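Product Review: Palma Slotted Storage Basket, Medium
Household Equipment Reviews, Sosthorpe Tenants' Advice Service
Prepared by Yamila Jara

Summary rating: Recommended, with reservations about the handles and the labeling

The Advice Service receives frequent requests for guidance on low-cost storage suited to single rooms and small rented apartments. Residents in such housing commonly keep clothing, bedding, paperwork and a work desk within the same four walls, and built-in storage is seldom adequate. The present review concerns the Palma slotted basket in the medium size, a plastic basket sold singly and in sets of two. It was assessed over 14 weeks in occupied homes in Sosthorpe and Herbridge. The baskets were purchased at the regular retail price, and the manufacturer had no part in the assessment.

Construction

The Palma is molded in one piece, with no clips or joined panels. Rows of slotted openings run along the sides. The plastic is thin enough to flex under hand pressure but returned to shape each time it was pressed. Residents who had previously used rigid storage bins regarded the flexibility as a weakness at first. In use it caused little difficulty, except when a basket was overfilled and the long sides bowed outward.

The molding was clean on most of the baskets supplied. Two had a rough seam on the underside of the rim, which was removed with fine sandpaper. Buyers are advised to run a finger along the rim before placing knitwear or hosiery inside.

The basket is offered in translucent white and in a dark gray that the maker calls Lava. The white is the more practical choice for most rooms. Contents can be identified in a general way without lifting the basket down, and this proved useful on high shelves. The Lava finish conceals its contents and shows dust more readily.

Suitability for small rooms

Many of the rooms in which this product will be used are furnished with a single large wardrobe that must also serve as a desk, a closet and a shelf for bulky items. Blankets and boxes are stored on top, bags are hung from the doors, and folded clothing collects wherever a flat surface is available. A basket of this size will not resolve a shortage of that kind. It is best assigned to one category of small or loose belongings.

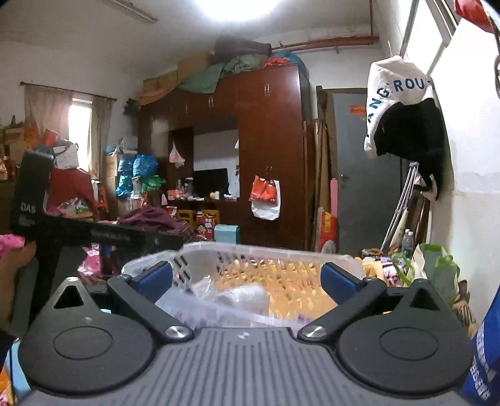 Residents obtained the best results when the basket was reserved for items that otherwise migrate between surfaces: folded carrier bags, chargers, socks, scarves, and cleaning cloths. It was less successful with heavier garments. Two thick sweaters filled it completely, and the remainder of the pile stayed where it was. Households with a large quantity of clothing to put away should consider a deeper container, or should use the Palma only for accessories.

The slots allow air to pass through, and the Service considers this an advantage over closed boxes for textiles kept near an outside wall. They also allow narrow objects to slip out. Pens, hairpins and small cables were found on the floor beneath shelved baskets in several homes. A cloth or sheet of card laid in the bottom is sufficient to prevent this.

Load and handling

The packaging states no maximum load. In our assessment the basket carried 7 pounds of folded cotton without visible strain. At 20 pounds the base sagged noticeably and the basket could not be carried with confidence. Such a load is well beyond ordinary use, but residents intending to store books or tools should select a different product.

The handles are the weakest part of the design. They are plain openings below the rim, narrow for an adult hand, and their edges are uncomfortable when the basket is full. Several residents preferred to grip the rim itself. The manufacturer would do well to widen the openings and round the edges in any future version.

Stacking and cleaning

Empty baskets nest closely and take up little room. Filled baskets do not stack securely, despite the wording on the label, which describes the product as "stackable" without qualification. The Service has written to the distributor in Herbridge on this point and had received no reply by the end of September.

Cleaning is simple. Warm water and dish soap removed ordinary dust, although an old toothbrush was needed for the slots. Adhesive from the price sticker was more stubborn and required cooking oil and a second wash.

Conclusion of the assessment

The Palma medium basket is suitable for light household items in rooms where space is limited. The translucent white version is preferred. It should not be purchased for stacking or for heavy loads. Residents who wish to examine one before buying may ask at the front desk of the Sosthorpe office, where both colors are kept for inspection.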